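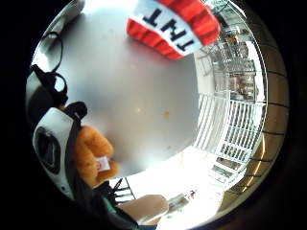

The TNT block on the table, red ridges and black lettering.

Parano block lamp kits: the TNT build
By Grigore Husar
June
3 min read

I have a soft spot for anything that takes a shape from a game and lets you hold it, so when the Parano kits came into the shop I cleared the evening and built one straight away. Then I built another. Our own shelf at home now has a row of them, and I am not sorry!

Parano is a range of snap-together lamp kits for anyone who likes chunky, blocky things. Each kit makes one cube-shaped lamp with a soft light inside, and you choose the outer panels you want. There are plain colours, a grassy one, a stone one and a treasure chest, and you can mix the panels however you please (a friend's daughter made one that is half grass and half lava, and it looks great).

What's in the box

The inner frame comes in four flat pieces which slot together at the corners. You also get six outer panels, the light board, a USB lead that is long enough to reach the floor from a normal desk, and a small bag of spare clips. The clips are tiny and one will go under the sofa, so do keep the spares somewhere safe. There's a folded sheet of drawings with very few words on it, and I found it clear all the way through apart from step 3, where the arrow points at the wrong side of the frame. Prorham, who make the kits, tell us the next print run has this put right.

Putting it together

No glue and no tools, just your thumbs. It took me 40 minutes the first time, with a cup of tea in the middle, and a good deal less the second. Build the frame on a flat surface and push the corners until they click - it's a proper click, you'll know it when you hear it. Feed the lead through the slot in the base before you fit the last panel. I forgot, and had to take the top off again, but the panels come away quite easily if you press near the middle of the edge.

Valentin Matei on our repairs desk has had his running every evening through the winter, and he likes it best on the lowest setting as a night light in the hall. There are 2 brightness settings on the standard board. The larger board, sold separately, adds a slow fade which I think is lovely for a bedroom.

The light itself

It's warm, a bit like a candle behind paper, and it comes through the thinner parts of the panels so you get a gentle pattern on the wall. Don't expect to read by it. On a bookcase or beside a record player it's perfect, and two side by side in different colours look even better.

Size and details

Height of finished lamp: 97 mm
Weight: 300 g with the light board fitted
Power: USB lead, plug not included
Age: 8 and up, with a grown-up for the light board
Spare panels: sold in sets of six

The frame is the same for every kit in the range, so panels you buy now will fit the lamps you already have. That's my favourite thing about the whole idea. You can change the look for a birthday or for Christmas, then change it back in a couple of minutes.

Looking after it

A dry, soft cloth is fine for dust. For the ridged panels I use an old toothbrush, going along the grooves. Please keep it out of the bathroom and off sunny windowsills, as the reds will fade in strong light.

Goes well with

The Ursu shelf bracket is deep enough to take one lamp, and the Tistusell cable clips keep the lead tidy down the back of a desk. We keep both in stock in white and in grey.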